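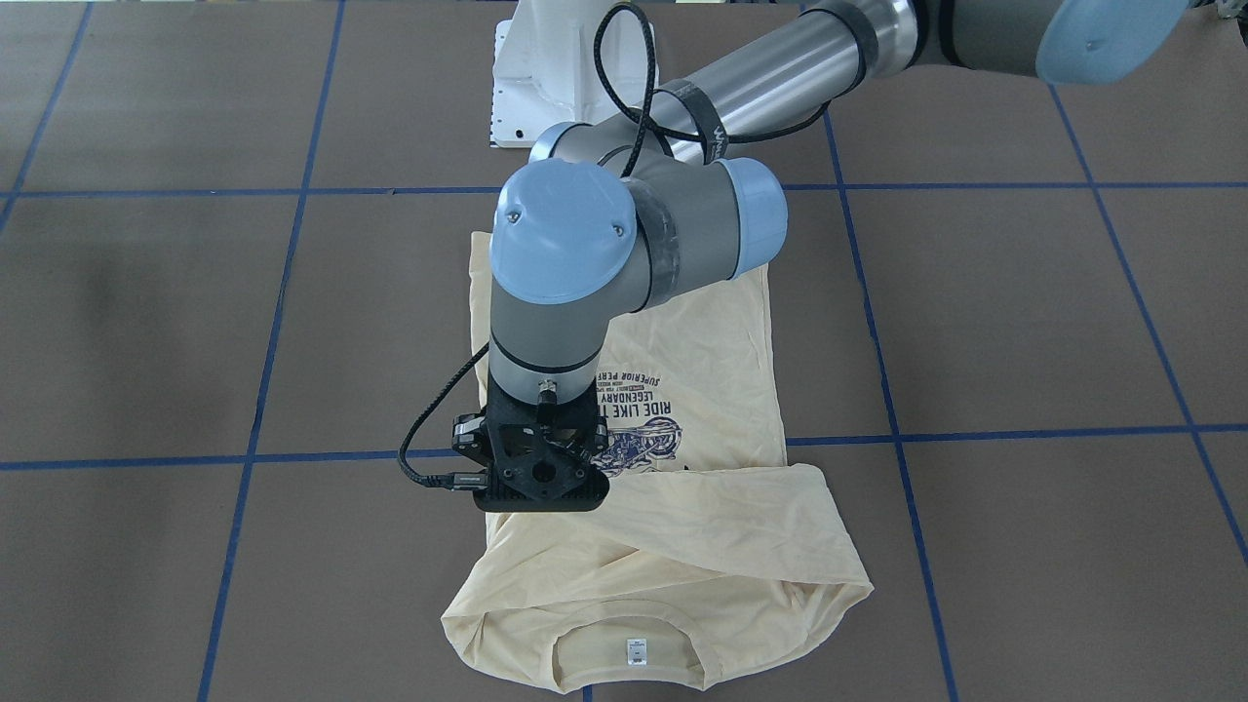

Groups > Website plugins > Meetings > Minutes

Netby site users' group: minutes, 23rd August

Last updated by Halima Eze

I took the notes again, so blame me for the gaps. We had a decent turnout and started more or less on time, with the Amissah lot joining by phone. The minutes from April were agreed once I'd fixed the spelling of Prarkik (sorry — it was wrong all the way through).

1. Backups

We spent longest on this one. Skinden, the backup plugin we all moved to in the spring, has been running overnight on every site, and on most of them I've had no grumbles at all. The Amissah site is the odd one out. Its backup folder had grown to 2722 files before anyone looked, and the host sent a rather stiff email about disk space. The setting that clears out old copies was never switched on there. I thought it came on by default and I was wrong about that!

We agreed to keep two weeks of nightly copies plus one from the start of each month. I'll change the setting on all five sites myself so that we know they match. We also had a bit of a back and forth over whether to store copies somewhere other than the same server. Everyone thinks we should, and it came down to who pays. Left open until I've got a price.

I did a practice restore on the test site before the meeting and it took about 214 seconds from pressing the button to seeing the home page. The menus came back in the wrong order, which I've reported to the Skinden people. No reply yet.

2. Contact form spam

Prarkik (the form plugin) caught 773 junk messages last month on the Netby site alone. Two real enquiries went in with them, and one was a booking, so that was a slightly awkward phone call for me. We talked about turning the filter down a notch, and about adding one of those tick boxes. I can't stand the tick boxes and said so. In the end we settled on turning the filter down for a month and having me look through the junk folder every morning with my coffee.

The Amissah folk asked if the form could send a copy to two addresses. It can, it's under Notifications, and I'll email them the steps. 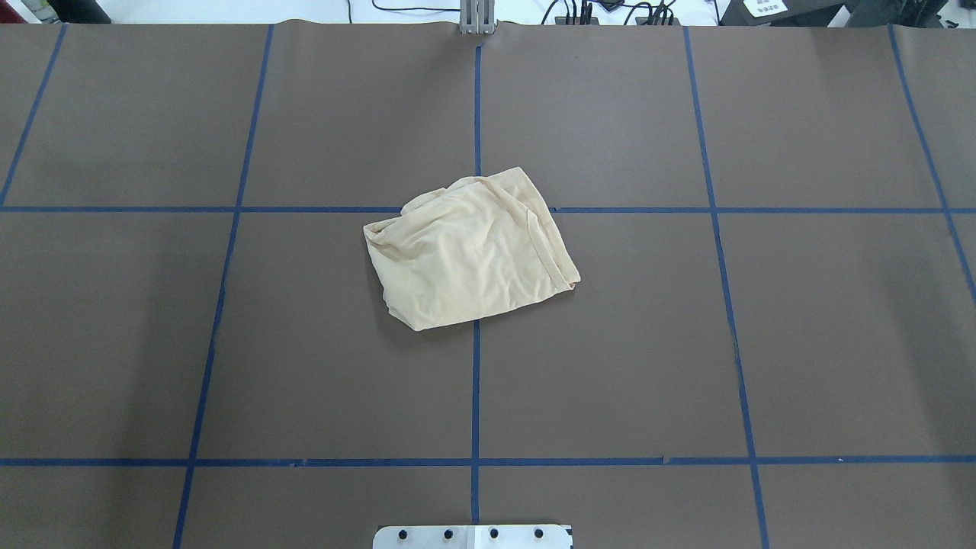

Fabric on the taped grid.

3. Updates

We had another go at whether plugins should update themselves. My view is yes for the small ones and no for anything that touches the database, and that's where we landed. Skinden and Prarkik both go on the "by hand" list. I'll do those on the test site first, leave them for a couple of days, then do the rest in one sitting.

The old gallery plugin hasn't had a new version for ages. We agreed to take it off the Netby site and use the built-in gallery blocks. I've said I'll move the albums over, though the captions may need retyping — help very welcome!

4. Any other business

The login page is still slow on phones. I'll switch the plugins off one at a time on the test site and see which one is to blame.

Actions on me: Skinden settings, storage price, Prarkik filter, email to Amissah, gallery move. Action on Amissah: clear out the old backup files once I've sent the list.

Next meeting to be fixed by email.

Contact the group | © Netby site users' group | Back to top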